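Liste de diffusion « Rangement & petits espaces » – archives de novembre
Temps de lecture : 2 minutes

Objet : Re: bacs pour tiroirs et placards, vous prenez quoi ?

Bonsoir la liste,

Je reprends le message de ce matin :

> Je vide la buanderie et je cherche des bacs pas trop hauts, faciles à
> attraper, pour les chiffons, les ampoules, les piles et tout le bazar.
> J'hésite entre les Diso et les Grista. Le carton, j'ai donné, il
> ramollit. Des avis ? Et vous mettez des couvercles ou pas ?

Alors moi j'ai eu les deux, et je suis passée aux Diso pour de bon (enfin, jusqu'à la prochaine lubie !). Les Grista sont jolis, rien à dire, mais les angles sont tellement vifs qu'on y perd de la place dans un placard un peu étroit, et la poussière se coince dans les coins, une horreur à nettoyer. J'en ai gardé deux pour le garage, ils y sont très bien.

Pour la hauteur, je te conseille franchement le bas. J'avais commencé avec des modèles profonds et au bout d'un mois tout ce qui était au fond n'existait plus : j'ai racheté des piles trois fois. Dans un bac plat on voit tout d'un coup d'œil, même mal rangé. Chez moi il y en a 13 maintenant, dont 9 rien que dans la buanderie, et mon mari prétend que ça se reproduit la nuit.

Les couvercles, non. J'en avais pris, ils dorment derrière la machine à laver. Dès qu'il faut soulever quelque chose pour ranger une ampoule, l'ampoule reste sur le plan de travail – chez nous en tout cas.

Ce qui compte vraiment, c'est la prise. Il faut une poignée découpée dans le petit côté, assez large pour y passer les doigts, sinon sur l'étagère du haut on tire par le rebord et on se prend tout sur la tête. Un rebord bien arrondi, c'est plus agréable aussi quand le bac est lourd.
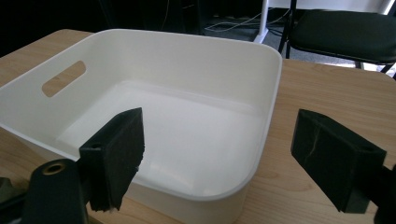 Côté entretien, éponge et savon noir, je laisse sécher à l'envers et ça repart. Pour les étiquettes, celles de chez Trevor se décollent sans laisser de traces, alors que les Brumano m'ont obligée à frotter à l'huile pendant une soirée entière. Et mesure ton étagère AVANT de commander, profondeur comprise, avec la porte fermée !

Bon courage pour le tri, raconte-nous.

Dernière mise à jour : novembre

Commentaires

Pareil pour les couvercles, les miens servent de plateaux pour les semis.

Et pour les chiffons, tu les plies ou c'est en vrac ?

En vrac, sans aucune honte !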